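CLEARING THE ROUND TABLE
Makis Karras started Monday's session at the Pladitz house with the table in the sitting room. Medicine boxes go upright near the edge, where the names can be read. Check each date before it goes in the cabinet.

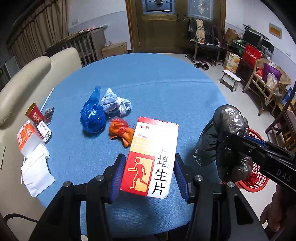
INTO THE BASKET
Small fabric things and plastic bags get one place for now, the round red basket by the table. Do not sort as you go. Fill it first, then carry it to the Hamann room and empty it there. 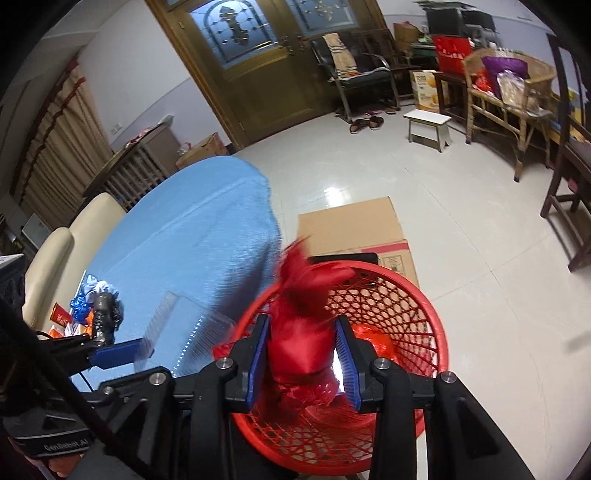
NEXT MONTH
We move on to the hall closet. Bring 3 empty cardboard boxes and a marker. Doors open at 6, and the Areck Street lot has parking until 8.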